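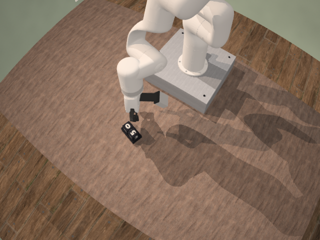
Zurley arm simulator with the Jokulwood scene pack: 4 weeks in

Posted by Rafail Kalogeropoulos, 3rd May

I wanted a robot arm. I do not have the money for a robot arm, or the floor space, or (my wife would like me to add) the common sense to be left alone with one. So back in February I started looking at simulators, and I ended up paying $100 for Zurley, which came with the Jokulwood scene pack thrown in.

The job I gave it was plain old pick and place. White arm on a gray pedestal, small black gripper, and black blocks with big white numbers on them. Find a block, come down over it, grab it, move it. Sounds like an afternoon's work, right? Ha.

Getting started

Install was painless on my desktop and a bit of a fight on my laptop, where the first launch sat on a gray window so long that I went and made lunch. After that, fine. You drag the arm in, drop your blocks, pick a floor and you're off! Jokulwood is mostly floors, and I have to say they're lovely. There's a pinkish-brown one with a fine strip pattern that I used a lot, and a wood grain one I switched to later on.

The shadows are the part I'd show a friend. They're big and dark and they fall all over the place, and the grain still comes through underneath. If you're training anything that works from pictures you want that, even if it makes your life harder. My first block finder kept getting excited about a shadow and sending the arm off to say hello to it.

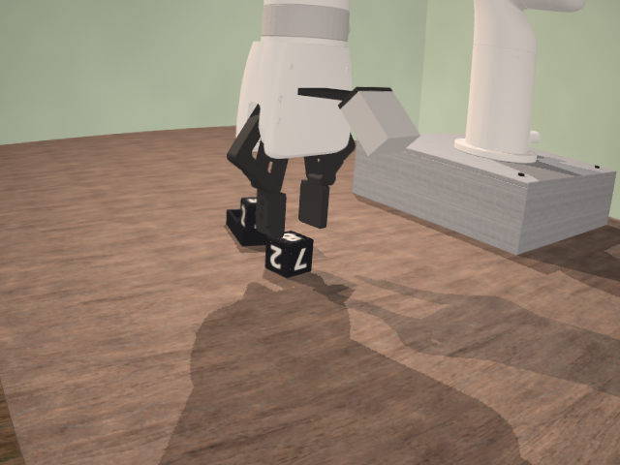
Fingers and fiddly bits

The gripper is where most of my evenings went. You get proper linkages on the fingers, and you can move the view in close enough to see the little joints, so when a grab goes wrong you can work out why. Mine went wrong because I was coming in off to one side and catching a corner with the left fingertip. I'd never have spotted it from the wide view.

The numbers on the blocks are bold and easy to read until one gets turned at an odd angle, and then I've squinted at a 2 for longer than I'd like to admit. Fun test for your code, though.

What bugged me

Saving. If you rename a scene while it's open, it makes a copy and keeps you in the old one, and I lost a whole evening of block positions that way. The manual covers this in a footnote. Batch runs are great (I left it doing 3,000 tries overnight) but the log comes out as one giant text file with no search, so have a decent editor handy.

I also tried the free Mullero demo before buying. It's quicker to load, but the arm felt floaty to me and I gave up on it.

Would I pay again?

Yep. 4 stars out of five, and I'd bump it up if they fixed the renaming thing. Next I want to try stacking, so if anyone has a good starting setup for that, please post it in the comments!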